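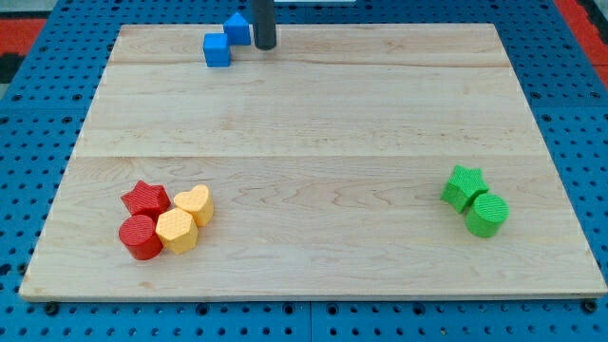

Larasati Tambunan

February 3, 2021

Blocks for the Cendier sorting set, second batch. Colours laid out on the maple board this morning: the reds and yellows together on the left, the two greens on the right, the blue cube and blue prism further back. I wanted to see each colour against the wood before packing anything.

Yellow is better than in January. The first lot went towards mustard and looked dirty next to the red. Aisyah thinks the heart is still a shade darker than the hexagon. I can't see it under the bench lamp, but I'll take both to the window tomorrow. Red is fine, no change. Green is fine. Blue is the one I would go on adjusting if there were time, mostly because it sits so close to the pegboard blue that I keep misjudging it. Note to self: always judge blue on the wood.

Texture. The diamond pattern on the tops stays. It shows well on the yellow hexagon and the red cylinder. Zosside asked for smooth tops at first, then changed their minds after handling the January samples. Smooth tops slid when the children stacked them. I ran 36 grit over one spare to see if roughening would do the same job and it only looked scratched. Spare is in the offcuts tin.

Shapes. Stars are still the awkward ones. The inside corners collect dust and the points want a light pass with the fine file, by hand, one at a time – slow, but the belt rounds them over. Did the red one before lunch and the green one after. The cube needed nothing. Prism: check the ridge with a fingertip, it should be crisp but not catch. This one passes.

Board. Three planks, glued up from what was left of the Rondonuwu order. Seams are level as far as I can feel. There are a few darker knots, which I like and Aisyah would rather have cut around. Leaving them. It gets oil only, no varnish, and I want a week between coats.

Lettering for the box came back from Cimano with the old stock number on it. It should read 1116. Sent it back, no charge agreed.

Aisyah costed the full run at 2000 sets and says the filing is what kills it. She's right. Options are a softer star with fatter points, or dropping the star and putting a second prism in. I'd sooner change the star. Will draw it tonight and cut 5 in scrap beech.

To do:
Window check, heart and hexagon
New star drawing
First coat on the board
Order fine files, we are down to the bent one
Ask Zosside whether the box lid slides or lifts – still no answer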